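Journal > House > Storage

Hanging things up

We moved into the unit in Kustwood in December, in the heat, with a borrowed trailer and too many boxes. The place has one built-in robe, in the bedroom, and it's narrow. There's no linen press. The kitchen has a run of overhead cupboards that I can reach and a second run above those that I can't. What the unit has plenty of is wall.

I've been meaning to write up how we used it. A few people have asked, and I keep giving the same answer in different emails, so it may as well go here.

The first thing I did was wrong. I bought a packet of adhesive hooks from the supermarket and stuck them up wherever I happened to be standing when I wanted to put something down. One went by the front door for keys, one in the bathroom for a towel, and a couple in the kitchen for tea towels. The bathroom one let go within a week. The kitchen ones held, but they took a strip of paint with them when I pulled them off, and it was the landlord's paint. I patched it with a sample pot and you can still see where if the light is low.

Adhesive hooks are fine for a calendar or a light bag. I wouldn't hang a winter coat on one, and I wouldn't use one anywhere steamy.

After that I wrote to the agent and asked about screws. I expected a no. The answer was that we could put up fixtures if they went into studs or solid wall, if we filled and painted the holes when we left, and if I sent through a list first. I sent a list. It came back approved with one thing crossed off, a pot rack over the stove, and on reflection I agree with that.

If you rent, ask. Ask in writing and keep the reply somewhere you'll find it again.

Once we were allowed screws, I stopped thinking about single hooks and started thinking about rails. A rail goes up once, with a bracket at either end, and then the hooks on it can be whatever you like. You can slide them along or swap them. When you find you've hung the umbrella where the dog lead ought to go, you move it, and there's no new hole. A row of fixed hooks looks tidier in a shop, but you have to know in advance what you own and how wide it is, and I didn't.

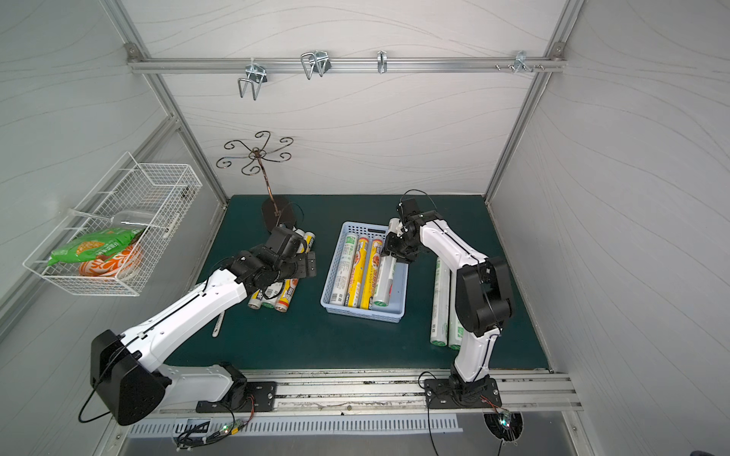
The rail in our hallway is set at shoulder height for me. Most of the advice I read said higher. Higher looks better with long coats, but we don't have many long coats, and I wanted the kids to be able to hang up their own bags when they come to stay with us. They do it perhaps half the time. When the hooks were at adult height they did it none of the time, so I count that as a win.

Spacing matters more than height. A school bag is much wider than you think once there's a jumper and a lunch box in it. Two hooks side by side will hold two empty bags beautifully, and then on a school day one of them ends up on the floor. We left 30 centimetres between hooks in the hallway and that has worked. In the kitchen, where it's only ladles and the colander, they can sit nearly on top of each other.

Then there's the hook itself. I had never given any thought to the shape of a hook before this year. The long U-shaped ones are good for anything with a thick strap or a handle, and things don't bounce off them when you brush past. Double prongs are good in theory. In practice the front prong gets used and the back one holds something you forgot about last season. Small clip types are the best thing I've found for gloves, shopping lists and the sort of cloth that has no loop on it. Thin wire leaves a mark in the shoulder of a knitted jumper, so knits get folded now.

I bought most of ours from Nultik, a hardware place two suburbs over that sells loose fittings by the piece. You pick what you want out of the tubs and they weigh or tally it at the counter. I came home with a paper bag of odds and ends for less than the price of one boxed set. They don't match. I thought that would bother me, and after a while I stopped seeing it.

Wire baskets are the other half of the system. A hook is only useful for something that can hang, and a surprising amount of what lies about a house can't: sunscreen, bike lights, the torch, mail. A basket fixed to the wall near the door takes all of that. The trick, if it's a trick, is to get a small one. A big basket fills up with everything and you have to dig. With a small one you're forced to empty it, which takes a minute, and you generally find the thing you were looking for.

Mesh or open wire is better than solid sides. You can see what's in it and the grit falls through. Put a mat underneath.

I was less sure about freestanding pieces. We had a coat tree years ago, in the old house, and it fell over whenever anyone hung a bag on one side of it. I gave it away. But there are small ones meant for a table or a dresser, with curled arms for necklaces or scarves or mugs, and those I've come around to. The base wants to be heavy and it wants to be wider than looks strictly elegant. Load it evenly. If it rocks when you touch an empty arm, leave it in the shop.

I keep my reading glasses on one, along with a tape measure and a lanyard from a job I no longer have. It came from Bistis, the second-hand place behind the station, and it cost me five dollars. The fancier ones new were over 200 and I couldn't see what the extra was buying.

A word on walls. Ours are plasterboard except the one shared with next door, which is brick. For plasterboard, find the stud. I tapped and guessed for the first rail and ended up with a hole into nothing, behind what is now the calendar. After that I borrowed a stud finder. If there's no stud where you need one, use a proper hollow-wall anchor and be modest about what you hang. For brick you need a masonry bit and a drill with some go in it, and you should vacuum as you drill or the dust will be in the skirting for months.

Use a level on the rail too. I trusted my eye on the kitchen one and everything crept to the left. 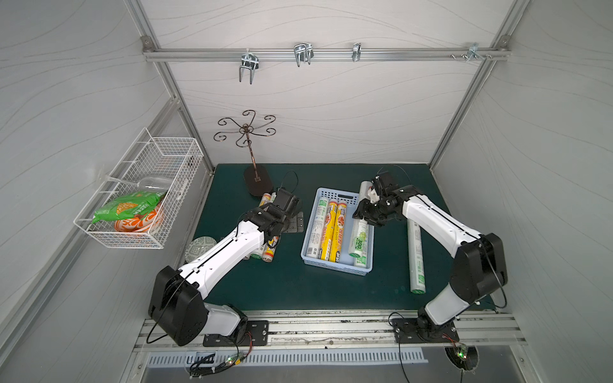 Sharon Tanui wrote to me after an earlier post to say that she had gone down the same road and ended up taking half of it back down again. Her point was that things on hooks are things on show. In her last place every wall in the hallway had something dangling off it, and she said walking in at night felt like walking into the back of a shop. She now has one rail, in the laundry, and everything else goes behind a door. She also said that dust on a hanging saucepan is still dust, and asked how often I wash things that I haven't used.

It's a fair question and the answer is less often than I should. The pans near the stove get a film on them. I've since moved the ones we use once a month into the high cupboards with the step stool, and left up only what gets used most days. That cleared a good part of the rail and it does look calmer.

The hallway I'm keeping as it is. We tried a week with everything in the robe, as a test, and there were shoes and bags along the skirting by the second night. I think it depends on who lives with you and whether they'll open a door to put a thing away. Mine won't. I'm not sure I will either.

What's left to do is the bathroom. There's a gap above the towel rail that would take another short one, and I've got the brackets for it in a drawer. The wall is tiled and I've never drilled a tile. I've been told to put masking tape on first, start slow with no hammer action, and keep the bit wet. If anyone has done it in a rental and got their bond back, I'd like to hear how you filled the holes.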